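Notes from the Refurbishment Floor

17 Oct 2020

The refurbishment line at Prakuscombe has handled 2579 server units this year. Until August, every board was serviced by hand from start to finish. Under the Hitari program, part of the bench work on processor sockets and memory slots is now assigned to a robotic arm, and the staff who once did that work have been given other duties.
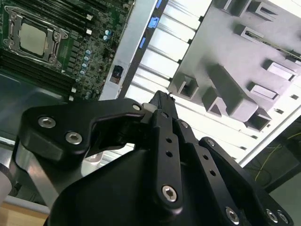
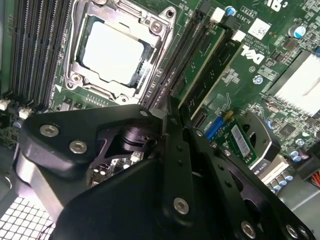 Motherboard work at the bench, with the gripper close to the boards.

A reply to my previous post, signed only Farah, put the matter plainly: the arm may spare people's wrists, but a technician who spends the shift watching it will lose the feel for a stubborn latch within a year, and the pay grade may follow. I consider that a fair concern, and I do not believe our training plan has answered it yet.

The plan provides 252 hours of instruction, shared among three teams. Most of it covers fault logs and safe stops. Very little covers manual practice, and I have asked that each technician keep one full shift a week at an ordinary bench – without the arm.

There have been gains. Fewer people report sore hands at the end of a shift, and the inspection desk, long understaffed, now has regular cover. Against this, several colleagues describe the new work as lonelier. Conversation used to pass easily across the benches, and the present layout keeps the stations well apart.

Plulavier, our parent company, will review job descriptions for the line before any second arm is ordered. Written comments from the floor will be attached to that review in full, and mine has been submitted.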